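February is a slow month in Luvham, and I have used the evenings to finish the little block puzzle that I promised to my niece. Maybe some of you remember it from my last post. It has a red base, a green cross, two purple blocks and one long yellow bar, and all the pieces must hold each other without glue.

The base took the longest time. I printed it thick, because my first one was too light and moved every time I pushed a piece into it. The new one weighs 293 grams on my kitchen scale and it stays where I put it. I did not sand the top. The diagonal lines from the printing are still there, faint, and I have decided that I like them.

The order of the pieces gave me more trouble than the printing. I wanted to start with the purple ones, but then the green piece has no way to come in. So now the green cross goes first, with the tall part at the back, then one purple block on each side, and the yellow bar is the last, along the middle, with its back end against the green.

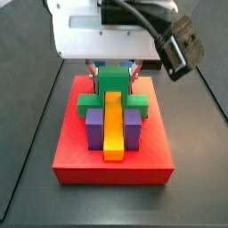 Nives Fontana wrote to me that I should make the yellow bar a little shorter, since small children always pull on the longest piece first and then the rest becomes boring. I thought about this for two evenings. Maybe she is right, but my niece is seven and very stubborn, and I think she will begin with the green one anyway.

The next thing is a box. I have a piece of gray felt, about 400 millimeters long, which should be enough for the inside. If somebody knows how to cut felt so that the corners stay clean, please write me. My scissors are old and I am not very good with them.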